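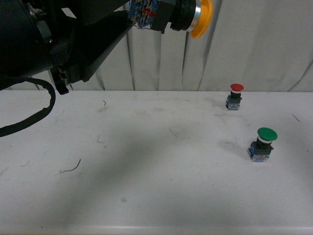
One reader wrote in after the October issue to say the Cilus wagon can't possibly tow a camper over Destow Pass without cooking its transmission, and that we should try it before praising the thing again. Fair enough, so we tried it!

We hitched up a small trailer (2,242 pounds loaded, water tank full) and took the long way up, with two adults aboard and the heater going. The temperature needle stayed put the whole climb. Third gear did most of the work, and the brakes felt solid on the way down to Karunaratne. Fuel was another story: we needed 3 stops, and the wagon drank a lot more than it does empty.

Next up is the Kenidus pickup, with over 1,358 pounds in the bed and the same road. I can't wait for that one. Keep the letters coming, especially the grumpy ones.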